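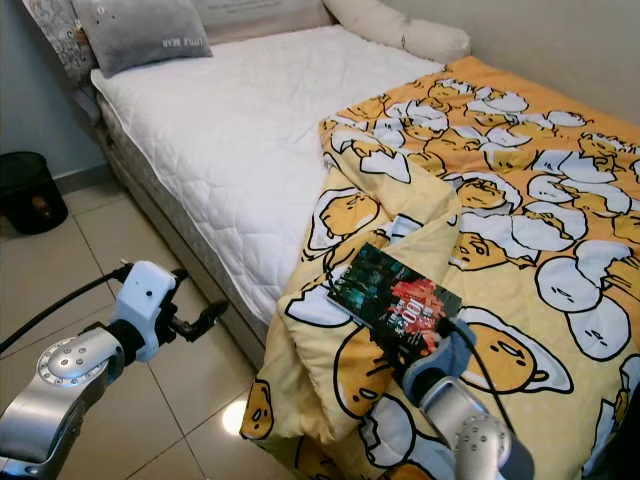 Bedroom task: the right gripper on the corner of a paperback, taken from the head camera.

Skitetti Two-Arm Teaching Kit

Skitetti is a set for teaching household tasks to a two-arm robot. The operator holds two hand controllers, sees through the head camera of the robot, and does the task at a distance. The arms follow the hands. Everything the arms do is recorded together with the camera picture, and the recording can be used later for training.

We build the kit for small laboratories and for companies which want to record in real homes. In a home the robot must work next to soft things, such as a comforter that hangs over the side of the bed, and it must pick up flat things which lie on them. Such tasks are difficult to write as a program. It is much easier to show them.

Two ways of teaching

Remote control. The operator sits in the same room or in the next one, with the controllers and a screen. Each controller has a trigger for the gripper, and the trigger gives a light resistance when the fingers meet something. With a thin object this resistance is small, so we advise new operators to watch the fingers on the screen as well.

Teaching by hand. Press the button on the wrist and the arm becomes free to move. You take it with your own hand and lead it through the task. The arm carries its own weight during this time. This way is slower, but it is good for short movements where the angle of approach is important, for example to bring the fingers down on the corner of a book from above.

You can change between the two ways inside one recording. The file keeps a mark at the place of the change.

What is in the box

- Two hand controllers with charging stand
- Head camera with mounting plate
- Control unit with power supply
- Cable set for both arms, with clips
- Emergency stop, wired, with 12 meters of cable
- Likitz recording software, license for one workstation
- Printed manual in English

The arms and the grippers are not included. The kit works with the Tanguy arm in its current version and with the previous one. The left and the right gripper do not need to be the same model. Please set each of them separately in Likitz, under Hands, before the first recording.

Technical data

Recording rate: 40 samples per second for each arm
Weight of the full kit in its case: 12 kg
Controller connection: wireless, or by cable
Storage: internal disk, exchangeable
Order number: 459

Recording with Likitz

A recording begins when the operator presses both triggers at the same time, and ends in the same way. After each one, the software asks whether to keep it, repeat it or keep it with a note. Please do not delete all the attempts which went badly. A recording where the object slipped and the operator took it again can be useful for training, if it carries a note.

Task names can be free text. We recommend a short sentence with a verb, for example "pick up the book from the bed" or "pull the comforter to the wall". If several operators work on the same task, agree on the sentence first, or you will have the same task under four names.

Likitz writes open files. You can export single recordings or a whole day, with or without the camera picture.

Before you start in a bedroom

Shiny floor tiles and polished arm parts can reflect the room light strongly. Set the exposure of the head camera by hand and leave it so until the session is finished. Automatic exposure changes the picture each time the head turns from a white mattress to a darker corner.

Check that the arm cables have enough length for the lowest position you will need. Between a bed and a wall there is often only a narrow aisle, and an arm which reaches down there needs more cable than one working over the mattress. Fix the clips, then move both arms slowly through the full range once.

Keep the emergency stop in your hand or on your belt. Do not put it on the bed.

Price and delivery

The complete kit costs 3,153 euros without tax. Delivery is from our warehouse in Toltlow. Kits ordered together with Tanguy arms are tested with these arms before shipping, and this takes almost 12 working days. The additional Likitz license for a second workstation is sold separately.

Repairs are also made in Toltlow. Please write to us before you send anything back, and keep the original case, as the head camera does not travel well in other packaging.

The controllers delivered before April use the older charging stand. Both stands charge both controllers, but the older one has no light to show that charging is complete.

Page last changed: 2024-09-29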